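Woveo Help Desk
Ticket 1391: Order confirmation emails arriving twice, then not at all
Status: Resolved (pending someone complaining again)
Product: Woveo Storefront, with the Prallex mail add-on
Priority: Medium, raised to High by customer, lowered to Medium by us, raised to High by customer

Original report

Our shop sells bags and bag repairs. Since the February update every customer gets two confirmation emails, except the ones who get none. We have tried turning it off and on. We have also tried asking it nicely. Store name is Dudek Bags & Repair. 

Reply from support

Thanks for getting in touch. Please clear your browser cache and let us know if the problem continues.

Reply from customer

The problem is in other people's inboxes. I cleared my cache anyway, and now I'm logged out of my bank. Emails still doubled. 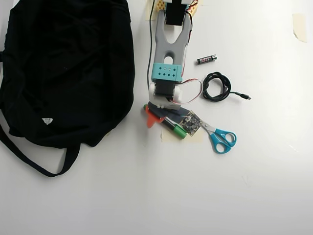 Order confirmations come from two places in this setup, the storefront itself and the Prallex add-on, and both were switched on by the update without a word to anyone. I found the second switch under Settings, then Messages, then Advanced, then a gray link reading "More." The listing I've been using for test orders is the plain black one with the long strap and the little white tag, and I have now bought it from myself so many times that the stock report thinks it's a bestseller. With the second switch off, duplicates stop. So do all emails to anyone whose address ends in .net. Please advise.

Reply from support

Thank you for the detail. We've passed this to the mail team. Could you tell us how many messages are in your outgoing queue? It's under Reports, Delivery, Pending.

Reply from customer

682. It was 10 when I opened this ticket. I would like it noted that I do not have 682 customers.

Internal note (visible to customer by mistake, left visible)

Queue is retrying failed messages and adding a fresh copy on each try. Same thing we saw with Draltier hosting last year. Their mail relay rejects our sender address, politely, forever.

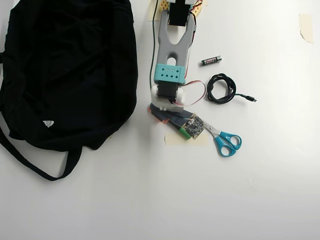

I can read the internal note, by the way. I am on Draltier hosting. If this was known last year, it would have been a lovely thing to put on the help page, which currently suggests clearing your cache.

Reply from support

Apologies for the note. Steps to fix:

1. Pause the queue under Reports, Delivery.
2. In Prallex, change the sender from noreply to an address that exists on your own domain.
3. Delete all pending messages. Do not press "Resend all."
4. Unpause and place one test order.

Reply from customer

Step 3 would have been more useful as step 1. I had already pressed "Resend all" while waiting. Regulars have been understanding. One replied to every copy.

Did the rest in order. Test order placed, one email received, and a .net address got one too.

Closing note

Sender address corrected, queue empty, duplicates gone. Help page update requested. Customer asks whether the test orders can be removed from the sales totals; that's a billing question and needs a new ticket.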